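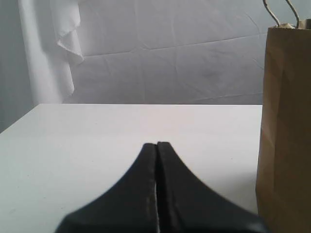 Interview: 31 years on the Staltcombe to Tulberg bus

Friday, June 23, 2023

The driver who has had the early shift on Route 966 longer than anyone else at the Ferkmont depot finished in May. She asked us to leave her name out. "Everybody who rides it knows who I am, and the rest don't need to," she said.

She started on the route at 27, after two years at a dry cleaner's. The bus company was hiring and paid for the license. "I had never driven anything bigger than my father's pickup. The first week I took the corner by the Staltcombe post office so wide that a man got out of his car to direct me."

The alarm was set for 3:40. She left the depot at 4:55 and reached the first stop at 5:10, where the hospital cleaners got on. They were her favorite passengers. "They were tired and they were polite. One of them saved me a seat at her daughter's wedding, and I went."

The route changed less than the town did. When the Ezzat cannery was running, the 5:50 bus was full before the bridge, with 500 people working the day shift and no parking to speak of. After it closed, the company cut the number of morning trips to eight. "I understood it. I'd look in the mirror and there were four heads. But those four still had to get to work."

We asked about winter. She said snow was easier than people think and that fog was worse. On the hill above Tulberg she drove with the side window down so she could hear trucks coming up. The company never told her to do that. An older driver did, in her first month.

She has mixed feelings about the ticket machines. Making change took up half her day, and she doesn't miss it. "But with change you talk. You hand somebody three quarters and they tell you about their knee. With the card they walk right past."

The hardest part of the job was the split shift. For most of her working life she drove mornings until nine, went home, and came back at two for the school run. She slept in the gap when her own children were small and never really got used to it. "You're always going to bed or getting up. I missed a lot of suppers."

Her last trip was an ordinary one, a few minutes late because of roadwork. A couple of the regulars had brought a cake and ate most of it before Ferkmont.

She still wakes up before four. She makes coffee, reads for a while, and goes back to bed at six. She hasn't been on the bus since, though she plans to take it to the dentist next week.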